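How to Hang Patterned Wallpaper in a Small Nook

7 min read

I put off papering the nook off our kitchen for most of a year. It's a small thing, a back wall and two short side walls, and I kept telling myself it needed a whole free weekend and probably a grown-up. Then one evening in September I cleared the shelves out of it in a mood and there was no going back!

I've papered three of these little spaces now (the nook, the landing at my sister's, and a closet at our old place on Trenholm that I'd rather not discuss), and small spaces with a big pattern are a slightly different job from a full room. There's less paper to handle, but you hit a corner about every time you turn around, and the corners are where it goes wrong. So this is mostly a page on corners, with the rest filled in around them.

Before you buy

Look at the label on the roll for two things: the repeat and the match. The repeat is how far down the paper you go before the same leaf or flower comes around again. The match tells you how one strip lines up with its neighbor. A straight match means the same part of the picture sits at the same height on every strip. A drop match (sometimes called offset) means every second strip shifts down, usually by half a repeat, and you'll waste more paper getting there. If it's your first time, please get a straight match. I know the drop match ones are prettier. I bought one too.

To work out how much you need, measure the height of the wall, then round that up to the next full repeat, then add a bit for trimming top and bottom. That's your strip length. Measure the total width of all the walls and divide by the width of the roll to get the number of strips. Then see how many full strips you get out of one roll and go from there. And buy one more roll than you need, all from the same batch number. Mine came to $277 with paste and a new brush, and the spare roll was the part I grumbled over, right up until I cut a strip upside down.

Getting the walls ready

Everybody skips this and I did too, on Trenholm. Take out anything screwed in. Fill the holes, let the filler dry properly, sand it flat, and run your palm over it with your eyes shut, because your hand will find the ridge you can't see. Wash off the kitchen grease with sugar soap or plain dish soap and rinse it well. If the wall is bare drywall or has been freshly patched, prime it. Bare patches suck the water out of the paste and the paper grabs there before you've had a chance to slide it anywhere.

If there's glossy paint on the wall, scuff it lightly with fine sandpaper, wipe it down, and prime that as well.

Turn off the power to any outlet in the nook at the breaker, and check it's dead. You're going to be poking around the cover plates with a blade and wet paper.

Picking your starting point

Stand where you'll usually be standing when you look at the wall. Wherever your eyes land is where the best part of the pattern should go. On a plain little print this hardly matters, but with large motifs it makes a huge difference, and you do not want the one big showy bird sliced in half at the ceiling. Hold the roll up, unrolled a little, and shuffle it up and down until you like it. A second person is handy for this. I had my neighbor Simon hold the roll while I walked back and forth to the stove squinting at it, and we were at it for so long that his arms gave out.

Then draw a plumb line with a level. Don't trust the corner, or the door frame, or the edge of the cabinet. In a nook I like to start in the middle of the back wall and work out toward both sides, so anything awkward gets pushed to the corners and both sides feel balanced.
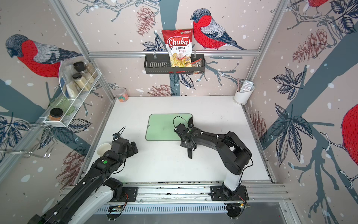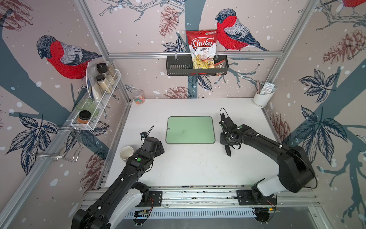
Birds, branches and pine cones on a pale background with white dots.

Sunil Debnath
Home projects writer

Cutting and pasting

Cut your first strip with a couple of inches extra at the top and bottom. Write TOP on the back in pencil. Yes, every time. Lay the uncut roll next to your first strip, slide it until the pattern lines up at the edges, and cut the second one with the same extra. Number them on the back as you go and stack them in order.

Now check what kind of paper you've got. With paste-the-wall paper you roll the paste onto the wall and hang the strip dry, which is a lot friendlier in a tight space where you can't swing a ladder around. With paste-the-paper, you brush the back, fold it loosely onto itself (pasted side to pasted side, no hard creases) and leave it to soak for as long as the label says. Use a timer and give every strip the same soak. Paper stretches as it gets wet, and if one strip has sat for longer than the next, the pattern will line up beautifully at the top and be off by the bottom. I learned that from my Lavusness paper, which was thin and stretchy and not at all forgiving, though I do still love it.

For paste I used a tub of Kivau ready-mixed. Any decent ready-mixed one that suits your paper will do. The tub saves you whisking powder in a bucket, and I am a terrible whisker.

Hanging the first strip

Set the edge against your plumb line, leave the extra riding up onto the ceiling, and smooth from the middle outward with a brush or a plastic smoother. Don't press like you're rolling pastry! Light strokes. If there's a crease, peel the strip back from the nearest end and lay it down again. Small bubbles usually settle as it dries, so leave those alone and check them in the morning.

Trim the top and bottom by pushing the paper into the angle with a broad knife and running a fresh blade along it. Snap the blade after every cut or two. A dull blade drags wet paper and tears it, and there's no fixing that neatly. Wipe paste off the front with a damp sponge as you go, and rinse the sponge in clean water more often than seems necessary.

Second strip: line up the pattern at eye level first. If it has to be a hair out anywhere, let it be out down near the baseboard, behind the toaster or whatever you've got. Butt the edges together without overlapping, and go along the seam gently with a seam roller after ten minutes or so.

The corners

Okay, corners. Never wrap a full strip around an inside corner. No corner in any house I've lived in has been straight, and the paper will pull away or wrinkle, and the next strip starts out crooked.

Do it like this instead. Measure from the edge of your last strip to the corner, at the top, middle and bottom. Take the widest of those and add half an inch. Cut your next strip to that width, lengthwise, and keep the leftover piece. Hang the first piece so the extra half inch turns onto the side wall. Push it well into the corner with the smoother, and if it fights you, make a tiny snip at the top and bottom so it can relax.

Then draw a new plumb line on the side wall, measured off the width of the leftover piece. Hang the leftover to that line, so it laps over the little half-inch turn and tucks right into the corner. You'll lose a sliver of pattern in the overlap. On a busy paper you won't find it again by the weekend. If your paper is vinyl, use a seam adhesive made for overlaps, as regular paste doesn't like sticking vinyl to vinyl.

Then do the same on the other side. Both corners took me 40 minutes in the nook, with one break to lie on the floor.

Outlets and switches

Hang the paper straight over the box, feel for the middle, and cut an X out toward the corners. Fold the flaps back, trim them so the plate will cover the edges, and smooth around it. Leave the power off until everything is dry and the plates are back on. If you're feeling fancy you can cover the plate with matching paper too. I tried it once and it looked like a craft project from camp, so I went back to white.

Drying and afterward

Leave it overnight with the heat low and the windows closed. Cranking up the heat dries the edges first and the seams open up. If one lifts the next day, work a little adhesive under it with a small artist's brush, press it down, and wipe.

Keep the offcuts, with the label from the roll tucked in among them. I keep mine in a mailing tube on top of the fridge, and I've already raided it to patch the spot where I put a shelf bracket in the wrong place.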